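Hiler Community Boards > Home and Shed > Flooring and Surfaces

Thread: Yellow or grey for a work table cover?

gumboot_lane
Finally clearing out the shed before winter and the bench top is a disgrace. Thirty years of paint, glue and whatever the previous owner did to eels. I want to cover it and stop thinking about it. Femgate has a mat in grey for 65 dollars and the same thing in yellow for 34. Is there a catch with yellow, or does everyone else just have taste?

thirdcoat
The catch is that you have to look at it. Otherwise go yellow. You drop a black screw on grey and it belongs to the shed now.
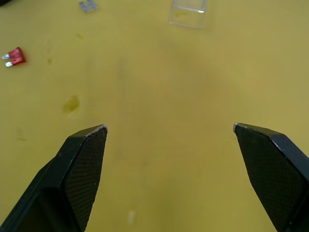 Yellow top, close up.

gumboot_lane
That's quite yellow.

thirdcoat
You stop noticing after a week. Visitors don't, but visitors to a shed should be discouraged anyway.

Nimonia_Rd
Disagree with the lot of you. I had yellow for two summers and with the roller door up it glared like a servo forecourt. Headache by 10 am. Paid the extra for grey and my eyes forgave me. Losing the odd screw is a price I can live with.

slowcooker88
Colour is the least of it. Ask how thick it is and whether it lies flat. My Varela one came rolled and has been trying to go back to its childhood shape ever since. I've got a tin of nails on every corner, so my tidy new work surface is now mostly tins of nails.

thirdcoat
Leave it upside down in the sun for an afternoon. Flat as a biscuit.

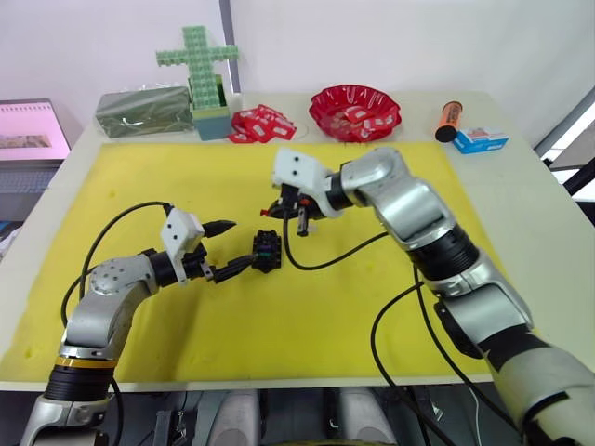
Nimonia_Rd reckons sun is exactly how you ruin foam, and that the last one left out on the driveway came back with one edge shorter than the other. Speaking for myself, that's me, I'm Nimonia_Rd, forgot I was logged in on the wife's account.

slowcooker88
Welcome, both of you.

gumboot_lane
So the choices are a headache, a lost screw, or a mat with one short edge. Anyone just painted the bench?

offcut_ollie
Painted mine. Looked marvellous until I used it. Two coats of paving paint, 100 dollars all up by the time I'd bought rollers, and the first vice I dragged across it went straight through to timber. I put a mat over the paint, so technically I've done both.

thirdcoat
What colour mat?

offcut_ollie
Yellow. It was on special. 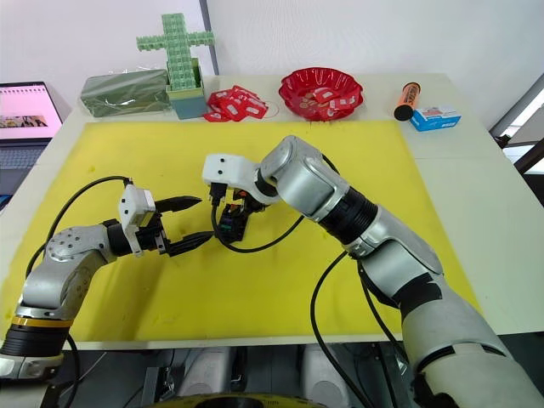

Page 2: Cutting the mat to size

gumboot_lane
Bought the yellow. Now, what do I cut it with? Bench is 150 cm long and the mat isn't.

slowcooker88
Fresh blade, steel rule, several light passes. Not the kitchen scissors, whatever your household politics.

Nimonia_Rd
Leave it a bit over and trim it once it's settled. And wear a hat.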